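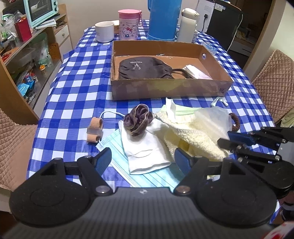 Blue and white gingham on the dining table, with the box and the cloth pile.

How do we get our water petition in front of the Dadholm council?

posted by trandell_porchlight

Hi all! First time posting, so be gentle. I live in the Trandell part of Dadholm and our water pressure has been terrible since spring. Evenings are the worst. By 7 p.m. the upstairs shower is a trickle, and two streets over they get brown water whenever a hydrant is opened. Fateck runs the system for the city under contract, and everybody who calls them gets the same answer, "we are aware of the issue."

So we started a petition! It asks the council to hold a public hearing on the Fateck contract before it renews. We have 171 signatures on paper and I am over the moon, because I thought we might get a couple dozen. People have been lovely. One man signed on the roof of his car in the rain.

Now I'm stuck on what happens next. Do I just hand it to the city clerk? Does it have to be read aloud at a meeting? A neighbor thinks all the signers have to be registered voters, and some of ours are renters who only just moved here. Also, how long do you get to speak? I've never talked at a meeting in my life, but I'm excited to try. Any pointers very welcome!

gutter_and_curb

Congratulations, 171 is a terrific number for a neighborhood that size!

You have two kinds of petition in Dadholm and people mix them up constantly. One is the kind that forces something onto the ballot, and that is where the registered voter rule comes from. Yours is a petition for a hearing, and those only need signatures from residents. Renters count, new renters count. The minimum for a hearing is 111 valid names, so you have a nice cushion of 60. You will lose a few to bad handwriting and people who signed twice. Go through the pages yourself first and put a light pencil mark by anything with no street address. If you can go back and get the address filled in, do it, but the signer has to write it and not you.

Then take the originals to the clerk's window at city hall. Ask for a stamped receipt showing the date and the number of pages. Please don't leave without it! Our sidewalk petition sat in a tray for most of a month and we couldn't prove when we had dropped it off.

Before you go, make a full copy of everything, including the blank backs if anybody scribbled on them.
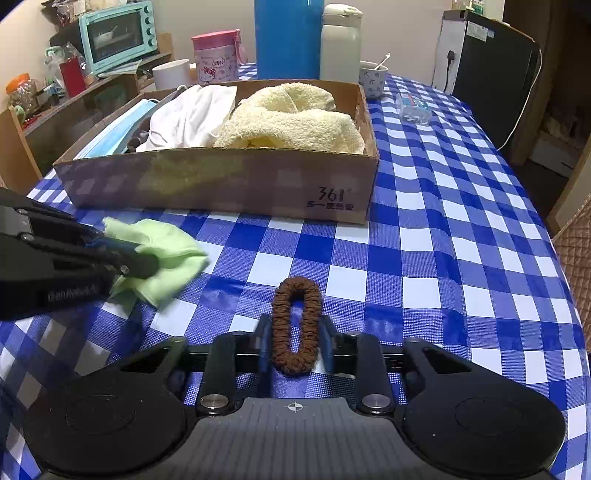
The clerk also wants each petition sheet to carry the full request at the top, word for word the same, so check that before you copy. If a few sheets have an older wording, keep them in a separate bundle and tell the clerk so up front, they're pretty reasonable about it. Don't staple anything, they'll only pull the staples out to scan. A soft band is much kinder to paper, and a brown braided hair tie like the one lying on the table does the job beautifully around a rolled stack. I used one for our whole sidewalk campaign and the pages came out without a single tear. Put the cover letter on the outside with your phone number on it.

Once the clerk has verified the names, the hearing request goes on the agenda for the next regular meeting. In July they only meet once, so try to get in ahead of that. Go, Trandell!

mapleside_meg

what gutter_and_curb said. also the council can't fix your pipes that night, so don't expect it. but go anyway! it's kind of fun

we had brown water on Mapleside too and calling never did anything for us. bring a jar of it

old_ward_four

Love seeing this. I've spoken at a good many of these meetings and would add a bit on the speaking part.

You sign up on the sheet by the door before the meeting opens. Each person gets two minutes and there's a little light that goes yellow and then red. Two minutes is roughly one page typed with wide spacing. Read it out loud at home with a timer, then cut the part where you thank everyone, which is what always runs over.

Start with your street and what comes out of your tap at 7 p.m. Members who have never set foot in Trandell will remember that. Then say exactly what you want, a hearing on the Fateck contract before renewal, and stop there even if the light is still green.

See if three or four neighbors will speak too, each on a different thing. One on pressure, one on the brown water, one on the phone calls. Ask people to keep a log from now on with the time and which tap. A plain notebook is fine.

Bíró, the bakery across from city hall, stays open late on meeting nights, and lots of us end up there afterward. Come by and tell us how it went! Get the poppy seed roll if there are any left.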